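Chapter 6
Demonstration by Hand and by Remote Control

Contents of this chapter
6.1 Two ways of showing a task
6.2 The hand-held gripper
6.3 What the wrist view records
6.4 Terms used in this chapter

After reading this chapter you should be able to state the main differences between remote control and hand-held demonstration, lay out a small work area for either, and judge whether a recorded demonstration is fit to train on.

6.1 Two ways of showing a task

A task can be shown to a robot through the robot or without it. In remote control, the operator moves a leader arm, a joystick or a tracked handset, and the robot follows. Every recorded motion is one the robot has already made, so joint limits and reach are respected from the start. The cost is speed. The operator works through a delay and usually feels little or none of the contact force.

In hand-held demonstration the operator carries the gripper itself. The arm is absent, and only the path of the gripper, the opening of its fingers and the camera views are stored. The path must later be converted into joint motion, and some paths will fail at this stage. Gündoğdu and Frandsen call this the reach check. In the Dogar trials, 209 demonstrations were recorded by hand and 56 of them were rejected at the reach check, mostly for wrist angles that the arm could not hold.

The two methods may be mixed. A common plan is to record the bulk of the material by hand and to add a smaller set by remote control for the steps where contact matters most.

Tasks with paired objects are useful early exercises. A pair of shoes has a left and a right, a toe and a heel, and a correct final placing that can be checked by eye. Straps and heels also offer several possible grasps, and the operator must choose one and keep to it throughout the set.
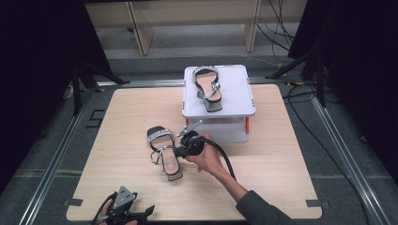 6.2 The hand-held gripper

The gripper used for demonstration should match the robot's own in finger length, pad shape and maximum opening. Where they differ, a grasp that holds in the hand may slip on the arm. Zaidi recommends fitting both from the same batch of finger pads and changing them together – a worn pad on one side only is hard to find later in the data.

Cables need slack for the full reach of the task. Before a session, the operator should carry the gripper to each corner of the work area and confirm that no cable pulls tight. With two grippers in use, the check is made with both hands moving.

Operators tend to move too fast at first. Lindgren's rule for beginners is to pause briefly before each closing of the fingers and again before each release, which gives the later segmentation step a clear boundary.

6.3 What the wrist view records

A camera mounted on the gripper sees the fingers and whatever lies between and beyond them. The fingers keep nearly the same place in the view throughout, while the table and objects move past them.
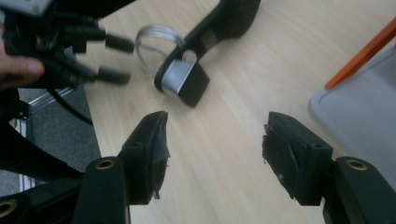
It follows that the state of the fingers can be read directly from the view, and the encoder value for finger opening serves as a check on it. If the two disagree by more than one sample, the clocks should be aligned again before any further recording.

The wrist view is poor at showing where the gripper is in the work area as a whole. For this reason it is normally paired with a view from the operator's head or from a fixed stand. The second view also shows which hand is acting, a point taken up in Chapter 7.

6.4 Terms used in this chapter

Demonstration: one complete recording of a task, from the first motion to the final release.
Leader arm: the arm moved by the operator in remote control.
Reach check: the test of whether a recorded path can be followed by a given robot.
Segment: a part of a demonstration between two boundaries, such as a closing and a release.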